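# Homemade soap bars, from first pour to full cure

Cold process soap is the most satisfying thing I make at home, and I still get a little thrill every time I unmould a batch! If you can weigh ingredients and stir, you can do this. 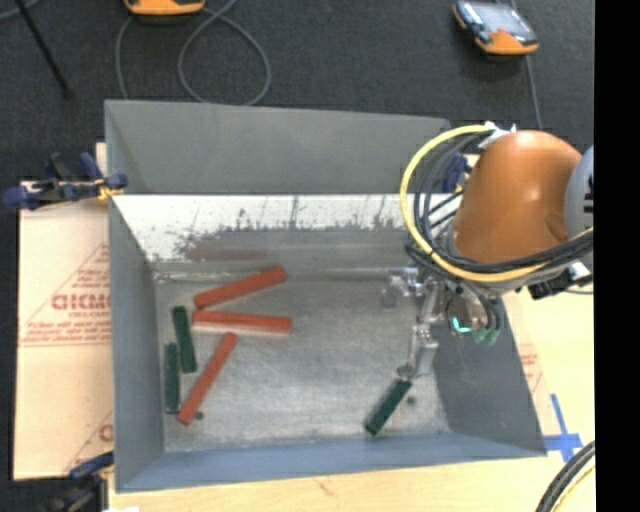 ## What you need

For a small batch you'll want:

- 450 g olive oil
- 250 g coconut oil
- 100 g shea butter
- sodium hydroxide (lye) and distilled water, in the amounts your soap calculator gives you
- a digital scale that reads in grams
- a stick blender
- two heatproof jugs, stainless steel or heavy polypropylene (no aluminium, ever)
- a silicone loaf mould
- goggles, long sleeves and rubber gloves

Run every recipe through a soap calculator, including this one. Enter your oils, set the superfat to 5 per cent and write down the lye and water it gives you. If you swap even one oil, run it again. Coconut oil needs a lot more lye than olive oil does, so you can't trade them gram for gram.

## Mix the lye

Goggles and gloves on, window open, kids and pets out of the room. Weigh the water into one jug and the lye into a separate dry container. Tip the lye slowly into the water and stir until it's clear. **Always lye into water, never water into lye**, or it can erupt.

The jug gets very hot, often past 80 °C, so have it standing in the sink before you begin. Leave it to cool somewhere safe. I go and melt the oils in the meantime.

## Melt and blend

Melt the coconut oil and shea butter gently, take them off the heat and stir in the olive oil. You're waiting for both the oils and the lye to come down to around body temperature, or a touch above. They don't need to match exactly.

Pour the lye into the oils and blend in short bursts, stirring by hand in between. Keep the blender head under the surface so you don't whip in air. After a few minutes the mixture turns creamy and a drizzle sits on top for a moment before it sinks. That's trace, and it's my favourite part!

## Colour and scent

Stir these in at light trace. Clays and oxides are easiest: mix a teaspoon with a little oil first, otherwise you'll get specks. Red Moroccan clay gives a lovely warm brick colour, and chromium oxide green stays true for months. (Spirulina looks gorgeous on day one and fades to khaki on a sunny shelf. I keep using it anyway.)

For scent, check the supplier's maximum rate for soap. I love the cedar and lemon myrtle blend from Drimthorpe, which behaves beautifully. Some florals thicken the batter in seconds, so have your mould ready before you open the bottle.

## Pour and wait

Pour into the mould, tap it firmly on the bench to bring up bubbles, and cover it loosely. Leave it for a day or two. If it still feels like soft cheese, give it another night. Wear gloves when you unmould and cut, as fresh soap can irritate your skin.

My loaf cuts into 11 bars, or 13 if I'm making them thin for gifts.

## Cure

Stand the bars on a rack with gaps between them, out of direct sun, and turn them once a week. Four to six weeks is the usual cure. A bar that's nearly all olive oil is worth leaving for 90 days, and the lather gets so much silkier if you can hold off.

Start in October if you want bars ready to wrap in December. Label each batch with the recipe and the date you poured it, and keep the offcuts in a jar by the laundry sink. They're great for hand-washing jumpers.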